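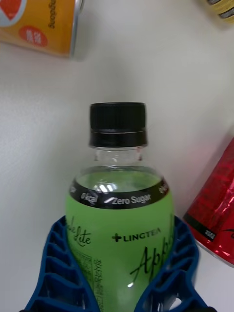

Where on a drink bottle do people look first for the sugar content? Most of them look at the upper part of the label, close to the shoulder of the bottle, and only later at the small print on the side.

January 6, 2024
Declan Ní Chonaill and Jarlath Duggan

4.2 Position of the sugar claim on bottled tea

Figure 5. Bottled drink with a green label and a black band at its upper edge. The band carries "0 kcal" and "Zero Sugar" in white, and both phrases come back further round the curve.

In the previous section we treated the wording of the claims. In the present section we treat their place on the label. The two questions are often mixed in the older work on shop packaging, and we think it is useful to keep them apart. A short claim in a bad place can be read later than a long claim in a good place.

We call "band" any strip of a different colour which runs round the bottle and holds text. The label in Figure 5 belongs to this type. The band is black and the rest of the label below it is a light lime-green, so the border between them is very clear. The brand text "+LINGTEA" stands lower, in black capitals on the green. The claim and the brand therefore do not share the same ground colour, and we coded them as two separate fields.

A second point is repetition. A bottle is round, and the customer seldom meets it exactly from the front. It may be turned on the shelf, or in the bag, or on the table at home. When the claim is printed only one time, it can easily be on the hidden side. When the same words are repeated along the band, some part of them remains in view after a small turn. The word "Lite" in Figure 5 is a different case: it lies to the left, where the label already turns away, and from this angle it is harder to read than the band. We coded such words as "partly visible" — also when the reader could guess the whole word without difficulty.

The small print was the most difficult field for our coders. In Figure 5 there is a block of small text low on the left, in narrow vertical columns. It is probably the ingredients or the nutrition values, but it cannot be read at this angle and we left the content field blank. We followed the same rule for all the material from the Flotmont shelves, which was coded in December. Altogether almost 200 labels were coded by the two authors. Where we did not agree, the label was put aside and coded again after 9 days, without looking at the first result.

One limit must be mentioned. The drink itself can change how the label is seen. A pale green liquid above a green label, as in Figure 5, continues the colour of the label upwards, and the dark band then stands between two green areas. With a clear bottle of water the effect would not be the same. Our coding sheet has no field for the colour of the drink, and we did not add one during the work, in order to keep the early and late sheets comparable. The sheet used at Flallisbridge, which we describe in the next section, has this field.

Contact: Julletti Packaging Papers, Flallisbridge | © 2024 the authors | Back to top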